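Simulation group: progress report for March

The simulation group of the Wurkura robotics club has spent the term moving the sorting task out of the workshop and into software. Members who only come to the build evenings will have seen little of this, so the report is longer than usual.

The task is the one set for the Gudeta student competition. An arm is given a number of small household objects in no particular order and has to put each one in the correct bin, without dropping it and without disturbing the others more than necessary. Entries are judged first in simulation and only then on hardware. Our entry is called Dredar, after the software package that plans the arm movements. The planner was written two years ago by former members and has been patched by every intake since.

State of the planner

Dredar takes a target position for the hand and returns a list of joint angles. At the start of term it did this reliably for targets in the middle of the working area and badly for targets near the base, where the elbow has to fold. Hedvika Hudec traced the fault to the joint limits file. The limits for the fourth joint had been entered in degrees and read as radians, and a later patch had hidden the effect by clipping the result. Both the file and the patch have been corrected. Anyone with an old copy of the repository should delete the limits file before updating, or the merge will keep the wrong one.

The second change is to the way the planner chooses between solutions. A seven-joint arm can usually reach a given point in many ways, and the old code took the first it found. The new code scores each solution by how far the joints have to travel from where they are and by how close any of them comes to its limit. This is slower per call. It also means that the elbow no longer swings from one side to the other between two neighbouring targets, a habit that accounted for a good part of our knocked-over objects last term.

Test runs

Cremilda Meireles set up the batch testing. Each run loads a random arrangement of objects, asks the arm to pick one of them, and records whether the object was still in the hand at the end of the lift. The batch was planned as 2,000 runs. The school machine was needed for other work before it finished, and we have results for 1,274 of them. The remainder will be done over the holidays if the room can be booked.

Of the completed runs, 43 ended with the physics engine reporting an error and have been set aside. Most of these happened when two objects were loaded into the same space and were thrown apart on the first step. The loader now checks for overlap and tries again, so the number should fall in the next batch. The failed grasps are more useful. They fall into a few groups:

Objects that slid out during the lift. These are mainly smooth boxes held by the short side.

Objects that were never reached, where the planner gave up before contact. The limits fault explains the ones near the base.

Objects that were pushed away by the finger before it could close. These are the most common and the ones we understand least.

For the first group, we raised the friction value on the contact pads and then lowered it again. A high value makes the results look good and will not survive contact with the real arm. Until somebody measures the pads properly we are using the figure from the Fakden course notes, which is at least low enough to be pessimistic. Measuring them requires a flat plate, a protractor and an hour, and would make a good job for a new member. The same person could weigh the test objects, as half of the masses in the model were typed in by guesswork.

Object models

The object set has been rebuilt. The old one consisted of plain blocks and cylinders, which are quick to simulate and tell you very little. The new one uses scanned shapes with printed surfaces. Each has two versions: a detailed mesh for drawing and a simplified one for collision. The simplified version is made of convex pieces, and hollow things suffer most from this. If a cup is wrapped in a single convex piece it is solid as far as the physics is concerned, and a finger placed inside it will be pushed straight out again. Cups must therefore be split by hand into a ring of pieces and a base. Instructions are in the wiki under "collision", and the script prints a warning if it finds a hollow mesh with only one piece.

Please keep to the naming rule when adding an object: lower case, no spaces, version number at the end. The loader sorts by name and the batch results refer to objects by their place in that order, so renaming something in the middle of a batch makes the results unreadable. This has happened once. 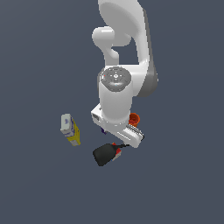
Approach direction is the next item of work. At present Dredar picks the angle of the hand from the shape of the target alone and takes no account of what is next to it. That is adequate for an object lying by itself, such as the tilted box with the yellow side, which has clear space between it and the gripper. It is not adequate for the orange cup, close in by the wrist and partly hidden behind the gripper from this viewpoint. A camera placed here would give the planner only part of the rim to work from. Hedvika proposes adding a cost for every neighbouring object inside a fixed distance of the hand, and turning the wrist in small steps until the total is lowest. A first version exists on a branch and runs, but it has not been through the batch tests.

There is also the question of the viewpoint itself. The competition rules allow two virtual cameras in any position. We have been using one, high up, mainly because the drawing code was written for it. A second camera lower down would help with hollow objects and would cost around a third more time per run. The group has not settled this. Those in favour point out that the hardware stage will have two cameras in any case. Those against would like the present batch finished under the same conditions as it was started, so that the two halves can be compared, and this is the course we are following until the results are in.

Drawing is switched off by default in the batch script and should stay off. Use the viewer for single runs only. When reporting a fault, send the seed number along with the screenshot. A picture without a seed cannot be reproduced and will be closed.

Hardware

Little to report. The real arm has been used for calibration only. The offset between the commanded and measured hand position is small near the centre and grows towards the edge of the reach - the pattern one expects from an error in a link length. Cremilda has a fitting script for this and needs someone to sit with the arm and press the button between poses. No programming required.

Meetings

The simulation group meets at 16:30 in the computer room, on the same afternoons as the build group. New members should install the viewer beforehand and run the first three exercises on the wiki. The fourth exercise still refers to the old object set and can be skipped until it is rewritten.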